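Thread on whether machines can do chores yet. I do packaging and bench layout for Sedeleo in Drostdale, so my bias is toward small, dull tasks.

1/ The chore to watch is bagging and boxing. Put a thing in a bag, put the bag in a bin, close the lid. Every kitchen and every stockroom has some version of it.
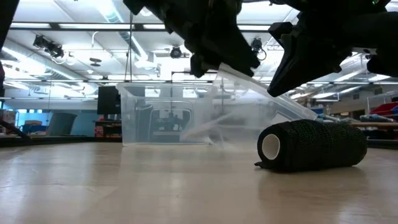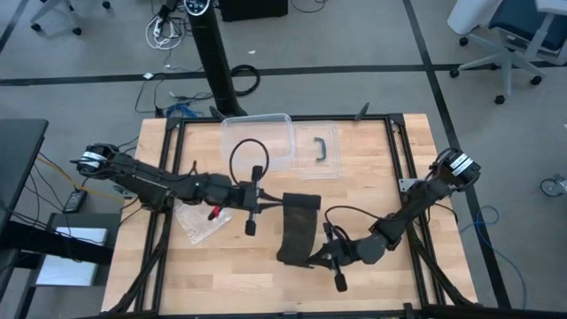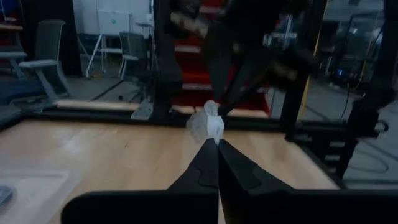
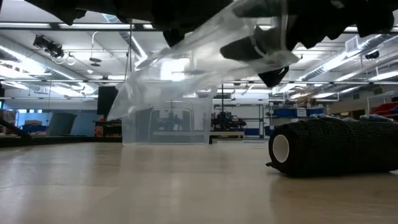 Black grippers at a pale wood-colored tabletop, four views.
286 likes 18 comments 6 shares

2/ Rigid parts first. A clear bin holds its shape, and a lid has a rim you can get a fingertip under. The lid in the first picture is leaning on the bin, and a leaning lid is a decent pose for two fingers. Getting it flat on all four corners is the harder half. Snap lids need force in one direction while something holds the bin still.

3/ Clear plastic is bad for cameras. Depth sensors read through it or catch the glare. In the last picture you can see the room's equipment through the bag. A person copes by feel. A stiff finger with no touch sensing has much less to go on.

4/ Bags are worse than bins. A bag has no fixed shape, so there is no stored grasp point. You have to find the mouth, split two layers that cling, and keep it open with one hand while loading with the other. I would pay for a machine that did only the splitting.

5/ Cloth sits between the two. The brown strip in the second picture has an end you can find and hold. Picking up cloth is mostly fine now. Folding to a given size is slower, and straightening a twisted piece is slower again.

6/ The number I ask vendors for is unattended cycles between human touches. Not the success rate on a good day. Our packing line at Zandville does 1000 bags on a normal shift. At 99 percent, someone walks over ten times. At 95 percent it's 50 times, and you may as well leave that person at the bench.

7/ Homes are more forgiving on speed and much less forgiving on variety. I don't care if my leftovers take six minutes to get a lid. I do care that the drawer has lids from a dozen sets and half of them warped in the dishwasher.

8/ My current ranking, easiest to hardest: moving closed bins, wiping a flat surface, lids on matched bins, folding towels, opening thin bags, anything with cling film.

9/ Shop floor before kitchen, and matched bins before bags. I'd sign for a lid station this year if the cycle count held up. I would not sign for a bagging station.

10/ Several of you asked about the Lougher bin inserts. They're for hand packing only. I'll post the drawings in June.

1/15/18
6 comments Share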